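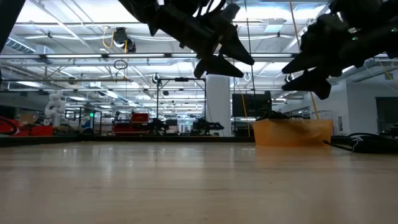 The Registry of Wells at Bruvadthorpe opened to the public at nine each Tuesday and closed at four. Between those hours any resident of the district could inquire after a well, dispute a boundary, or report that water had been found where the maps showed none.

Annelore Kasten had served as Deputy Registrar for 19 years. In that time she had entered 568 wells in the ledger and struck out only those whose owners had filled them in and filed the proper notice. She was known for a clear hand and for returning every letter within the week.

In November a claim arrived from the Stüber farm, on the Nasell road. It stated that a well had appeared behind the barn overnight, fully lined with brick, with a rope already worn from use. The claimant requested a number.

The Registry did not issue numbers for wells that had appeared. It issued numbers for wells that had been dug. Mrs. Kasten wrote to say so, and enclosed the form on which the name of the digger was to be given.

The form came back the following week. On the line for the digger, someone had written: Wiebke Kröger. 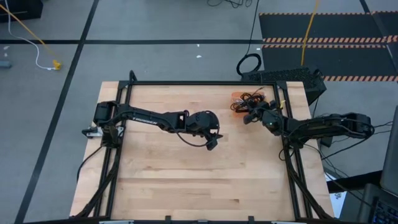

Mrs. Kasten took the form to the lower archive and asked for the oldest volume. The name was there, on page 6, in brown ink. Wiebke Kröger had applied for leave to dig behind the Stüber barn before the road was laid, and leave had been granted. No notice of completion had ever been received. The entry remained open, as the rules required.

She considered the matter through the afternoon. The rules set no limit on the time in which a well might be finished. They asked for a depth, a lining, and the name of the person who had done the work, and all of these had now been supplied.

At ten minutes to four she put on her coat and took the late bus to Nasell. The farmer showed her the well by lantern and left her to inspect it. The brick was sound. She let down the measuring line and wrote the depth in her notebook.

When she drew the line up, a slip of paper had been tied to the end of it with thread. It was a notice of completion, on the old form, correctly filled out — the signature a little smudged.

Mrs. Kasten stamped it against the rim of the well, tore off the receipt, and lowered it down.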